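I've had the Nurlow bench rules pack for 6 weeks now, so it's time for a proper write-up. It's a short handbook and a stack of laminated cards telling you how to run a two-arm folding cell without hurting yourself or ruining your recordings. Erden sells it for 25 quid.

The handling card is the one I use most. It wants both grippers shut on the cloth before anyone calls a hold, the garment pulled out level across the mat, and the basket parked at the back, clear of the arms.

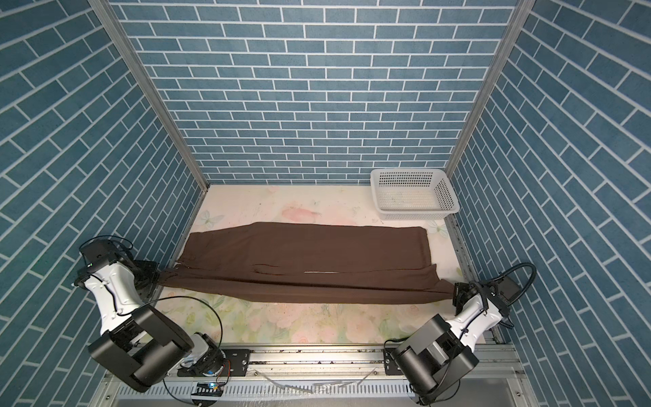

Sang Tô reckons the card should give a pull limit as well, as a taut pair of trousers can load the wrists more than you'd think. Fair point! The handbook only says "firm but not strained" and leaves you to it (a number would be lovely, Nurlow).

Housekeeping is card 27, and I skipped it for ages — silly me. It has you wipe the mat, the rails and any ledges before each session, then check the wrist view for crumbs and specks, which show up far more at close range than from overhead.

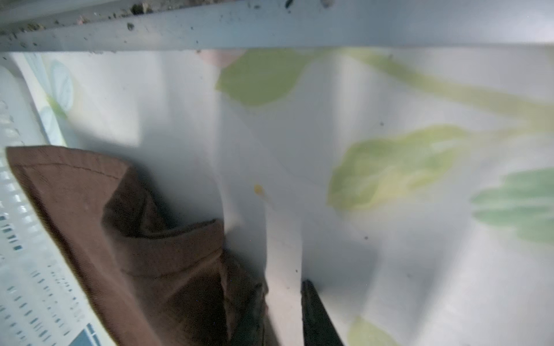
Cường Quan wrote to me that wiping every session is overkill and that once a day does him fine, so long as it's written in the log. I'm sticking with the card for now.

Grumbles: the cable page is thin, and the print on the cards is tiny. I'd still buy it again, and the spare log sheets alone have kept me going.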